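Tunstall method

The Tunstall method is a way of teaching a robot arm to tidy a crowded table by letting it practise on clutter from the very first day. It was developed at the Tunstall laboratory in Hunadlow by Kamrul Wickramasinghe and colleagues, and first described in October 2024.

Background

Earlier work at the laboratory taught one object at a time on a clear surface. Arms trained this way did well until a second object was put beside the first, when their grasps often went astray.

Method

A person guides the arm through a short task, such as moving a cup to a tray, while everything else stays on the table. The layout is then shuffled and the same task is shown again. Only 3 layouts are needed for each task, a strikingly small number! 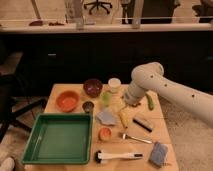 The learning program compares the layouts and works out which parts of the view matter to the task and which can be ignored. Soft things such as cloths and sponges remain the hardest, as their shape changes whenever they are touched.

Results

In trials at Vamville the arm finished 77 per cent of tasks on tables it had never met, over twice the share managed by the older approach. A version for 2 arms, known as Trurkgate, is in development.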